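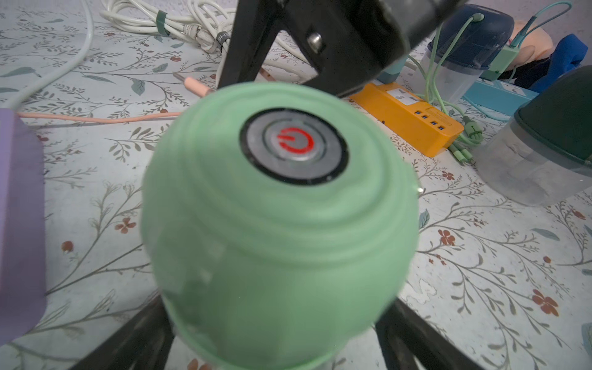 The power button, red symbol on a gray center.

Solo row, 1818 nautical miles – how much battery do I need for the watermaker and AIS?

Posted in Ocean Rowing & Long Passages
Asked by oarlock_pete, 11 April 2026

I have a place on the start list for a solo row in November and I am trying to settle the electrical side before I order anything. The route is 1818 nautical miles on paper. The boat is a secondhand 24-foot Kullus, glass over foam, two cabins. It came with two solar panels on the aft cabin roof and one small one forward, and a single lead-acid battery that I am going to throw out.

What I want to run:

Watermaker, the small Flikel unit, 12 volt
AIS transponder, on all the time
VHF, mostly on standby
Autohelm, but only when the wind is behind me
Chartplotter, a few looks a day
Charging for a phone, a satellite messenger and two headlamps

The previous owner crossed with a single battery and hand steered the whole way. He says he never ran out but he also had sun nearly every day, and he turned the AIS off at night more than once, which I don't want to do. There is a lot of shipping in the first week of my route.

The race rules ask for two independent battery banks. They don't say how big. I have been quoted for two lithium batteries and the price made me sit down. Can I do this with one decent lithium and one cheaper battery as the backup? And does anyone have real numbers for daily use and not the ones in the brochure?

I weigh my food and gear on bathroom scales, so I know I am already heavy. I would like to keep the whole boat under 800 kg at the start if I can. At the moment the spreadsheet says 1030 kg, with full ballast water and all the food. So every kilo in the battery locker hurts.

tidewrack
Marked as helpful

I rowed a similar distance solo in a boat a bit longer than yours. Do the sum in amp hours per day and do it yourself with a meter on each circuit. Sit the boat on the trailer with everything wired, run it for two full days on your planned routine and write down what goes out. Brochure numbers for the electronics are usually fair. The ones for autohelms are not, because the draw depends on how hard the sea is pushing the stern.

On my boat the order was autohelm first by a long way, then the watermaker, then AIS, then everything else together. AIS is cheap to run. Leave it on. I would turn off the plotter, the stereo and the cabin light before I touched it.

Run the watermaker in the middle of the day while the panels are putting out. You are then mostly using power as it comes in, and the battery hardly notices. I made water every day even if I didn't need it, so that a gray spell didn't catch me with empty bottles. Size the bank so it gets you through three days of thick cloud with no autohelm and a short watermaker run each day. If it does that, it is big enough.

On mixing batteries: you can have one lithium and one lead-acid as two separate banks, but they need their own charge settings. Don't put them in parallel and don't hang them both off one cheap controller. By the time you have bought the second controller, and carried the weight of the lead, the saving is small. I went with two equal lithiums and would do it again. If one dies you carry on with the same settings and half the capacity.

Also check the cable runs to the forward panel. On secondhand boats these are often thin and the joints are green inside. I replaced mine and got a noticeable gain for very little money.

About the weight – 800 kg with full ballast and full food is not realistic in that boat. You will eat a good part of it. Look at what you are carrying for spares and clothes before you cut battery.

Lã
Two lithiums, yes. Keep them in different compartments if the locker layout lets you, low down and strapped. Mine were side by side and one leaking hatch seal nearly took out both.

Take the hand pump watermaker as well and use it at least once before you leave. It is hard work and you want to know how hard. An hour on the hand pump got me enough to drink and cook one meal, no washing.

The Zirkarari crossing group has a shared sheet where people log daily consumption, it is worth asking to join. Some of the entries are guesses, but you can tell which.

gannet_77
I'd just buy the biggest battery that fits. Never heard anyone finish and say they had too much power. Can't help with the Flikel, mine was a different make and it broke in week two anyway.

oarlock_pete
Thanks all. I put a meter on the AIS and VHF last night and they are lower than I had in the spreadsheet, so that is something. Autohelm test next, once I can get the boat on the water. I will go with two equal banks and take the second pair of boots out.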